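Skuneo Screening Manager, User Guide
Section 4: Adding a film to the house library 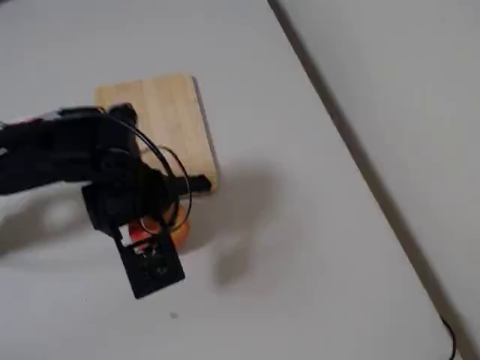 Before a feature can be scheduled, it has to be copied to the library and given a title card. The card is what staff see in the booth and what patrons see on the lobby display. A still can be attached to it. Use the distributor's still, and have it in place before opening night.

1. Connect the delivery drive to the Tosow server and wait for the green light.
2. Open Library, then Ingest. Select the feature and its subtitle files.
3. Press Copy. Leave the drive connected until the status reads Verified.
4. Enter the title, country, running time and synopsis. The synopsis field holds 600 characters.
5. Attach the still and press Save.

Note: Keys are loaded separately. See Section 5.

Note: Subtitles in two languages must be added as two files. The first one listed plays by default.

Caution: Do not ingest during a show. Playback may stall, and a restart takes 30 minutes.

Caution: The library stops accepting features when less than 400 GB is free. Delete expired titles first.

Revised 2022-07-03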